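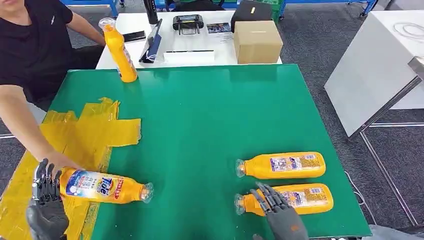 When will the shared laundry room at Misbridge reopen? It reopens in February, once the new drain line has been tested and the floor has dried out.

The old line ran under the back wall and had been patched twice since the building went up. The plumber from Lindska put a camera down it before the holidays and found a long crack near the street end, with roots coming in. Patching it again would have bought us one winter at best. The residents' board voted to replace the full run, and the work started on 19 Jan 2024.

The bill comes to $2803. Of that, $702 is for breaking up and relaying the concrete, and the rest is pipe, labor and the city permit. It will be paid from the repair fund, so there is no extra charge on anyone's monthly statement. The fund was almost $9,000 before this job, and it will be built back up over the year from the laundry takings and the usual share of dues.

While the room is closed, please use the laundromat on Sjögren Street. It is open from early morning until late evening and takes cards as well as coins. The big machines at the back are good for comforters. If you cannot get there easily, leave a note in the office box with your apartment number and we will try to match you with a neighbor who drives.

A few things will change when we reopen. The two oldest washers are going and will not be replaced right away – they used a lot of water and one of them never spun properly. The sign-up sheet moves from the door to the wall by the mailboxes. Slots stay the same length. If you are more than 15 minutes late, the next person may take the machine.

Please go easy on detergent. The plumber found a thick layer of soap buildup in the old pipe, and most loads need far less than people pour in. Use the lines inside the cap and go by the lower one unless the clothes are very dirty. Do not pour leftover soap, bleach or mop water down the floor drain. Lint goes in the trash can, never in the sink.

Laundry cards keep their balance during the closure. Cards bought from the old Moven machine will still work, but that machine no longer takes bills. You can add money at the office during normal hours.

Items left on the shelves have been bagged and are in the storage room next to the bike racks. Ask at the office for the key. Anything still there at the end of February will be donated.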